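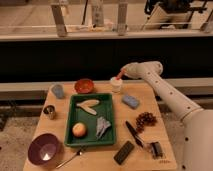 Clearing a Mixed Tabletop with One Tray
By Peninah Swai

A small table that serves for both snacks and desk work collects cups, bowls, cutlery and supplies in the same square of wood. The method below clears it in a single pass, using one tray with raised sides as the sorting area.

1. Place the tray near the center of the table. Leave a hand's width free on each side.

2. Remove trash first. Wrappers and crumpled foil tend to end up in the tray next to food. Take them out before anything else goes in.

3. Check the fruit. A whole apple can stay in the tray until the end. Discard cut pieces that have been out all afternoon.

4. Move the cups to the back edge, open side up. Empty any that hold liquid at the sink – do not pour one into another on the table.

5. Nest bowls by size, largest at the bottom. Keep metal cups out of the stack, as they scratch glazed surfaces.

6. Lay spoons flat in the tray with the handles pointing the same way. A spoon left with its handle toward the front edge is easily caught by a sleeve.

7. Collect markers, erasers and similar items last. Cap the markers and store them upright in a dry cup reserved for that purpose. Do not return this cup to the kitchen.

8. Carry the dishes out on the tray, then wipe the bare wood along the grain with a damp cloth. Dry it at once.

For an oiled tabletop, repeat the oil coat each December. Allow it to cure overnight before setting cups on it.

Updated Jul 28, 2018: step 5 revised after a note from Onyekachi Obi on glazed bowls.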